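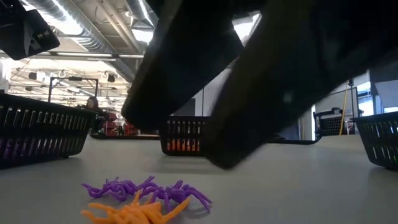 Greifer über dem Tisch, vorne die lila und die orange Spinne

Bendov > Werkstatt > Tagebuch

Diese Website verwendet Cookies. Mit der weiteren Nutzung stimmen Sie der Verwendung von Cookies zu.

27. August 2020

Den ganzen Vormittag habe ich mit dem Greifer verbracht, und am Abend bin ich müde, aber zufrieden. Ich schreibe es gleich auf, denn im Januar habe ich nach der Wartung drei Tage gewartet mit dem Schreiben, und dann wusste ich die Hälfte nicht mehr.

Der Fehler war der gleiche wie letzte Woche. Der Greifer fährt zu, er meldet »geschlossen«, und trotzdem fällt die Spinne beim Heben heraus. Mit den großen Teilen geschieht das fast nie. Die Spinnen aber haben dünne Beine, und wenn die Finger nicht ganz parallel zueinander kommen, dann halten sie nur ein Bein und das Tier dreht sich weg. Die orangen gehen etwas besser, ihre Beine sind dicker. Die lila sind das eigentliche Problem.

Zuerst habe ich die Luft und die Kabel ausgeschlossen. Den Stecker vom Greifer habe ich abgezogen, angeschaut, wieder aufgesteckt. Dann die Schrauben am Flansch. Zwei davon ließen sich noch um ein kleines Stück nachziehen, das gefällt mir nicht, ich hatte sie im Juli mit dem Drehmomentschlüssel angezogen und mit gelbem Lack markiert. Der Lack war bei beiden gerissen. Ich habe sie herausgenommen, das Gewinde gereinigt und mit neuer Schraubensicherung eingesetzt. Über Nacht soll sie aushärten, so steht es auf der Flasche, aber ich habe mittags schon langsam probiert. Man soll das nicht tun, ich weiß.

Danach die Finger. Am linken war die Auflage auf der Innenseite an der Spitze abgerieben, man fühlt es mit dem Daumen besser, als man es sieht. Ich habe Ersatz von Filholm genommen, das letzte Paar aus der Schublade. Neue muss ich bestellen, am besten gleich 5 Paare, die Lieferung dauert immer. Beim Einbau habe ich einmal die Distanzscheibe vergessen und musste alles wieder öffnen. In der Anleitung von Undum ist die Scheibe nur in der Zeichnung, im Text kommt sie nicht vor. Ich habe sie mit Bleistift dazu geschrieben.

Nach dem Wechsel stimmt natürlich der Nullpunkt nicht mehr. Also Finger zusammenfahren mit wenig Kraft, Wert ablesen, eintragen. Der Encoder zeigte 3027, das habe ich als neuen Wert für »zu« gespeichert. Der alte Wert steht noch auf dem Zettel am Schaltschrank, ich habe ihn durchgestrichen und nicht weggeworfen.

Dann die Höhe über dem Tisch. Da bin ich vorsichtig geworden, seit ich einmal mit der Spitze in die Platte gefahren bin. Ich habe die Geschwindigkeit heruntergesetzt und den Greifer schräg von oben heranfahren lassen, immer nur ein kleines Stück, und mit der Fühlerlehre darunter gemessen. Der rechte Finger stand tiefer als der linke. Ob das von der Montage kommt oder von dem Winkel im Handgelenk, kann ich heute nicht sicher sagen. Mit einer dünneren Scheibe auf der einen Seite ist der Unterschied jetzt so klein, dass ich ihn lasse.

Die Körbe habe ich auch neu eingemessen. Sie sind leicht und rutschen, wenn man mit dem Ärmel daran kommt, und danach stimmt keine Position. Mirani hat mir Gummifüße zum Kleben versprochen, sie sind bis heute nicht da. Bis dahin mache ich Klebeband auf die Unterseite, das hält ungefähr eine Woche und sieht schlecht aus.

Am Nachmittag der Dauerlauf: 100 Griffe, nur Spinnen, gemischt, auch übereinander liegend, denn so kommen sie in Wirklichkeit ja auch. Heruntergefallen sind 2, beide lila. Bei der einen bin ich sicher, dass der Griff an der falschen Stelle angesetzt hat, also am Beinende und nicht am Körper. Die andere habe ich nicht gesehen, ich war gerade am Wasserkocher. Das nächste Mal bleibe ich sitzen.

Noch offen:
- Schrauben am Flansch morgen früh kontrollieren, vor dem Einschalten
- Auflagen bei Filholm bestellen
- Angriffspunkt für die lila Spinnen mehr zur Mitte legen
- wegen der Gummifüße nachfragen, freundlich, aber deutlich

Der Rücken tut mir weh vom Bücken an der Tischkante. Ich habe noch Suppe von gestern und gehe danach früh schlafen.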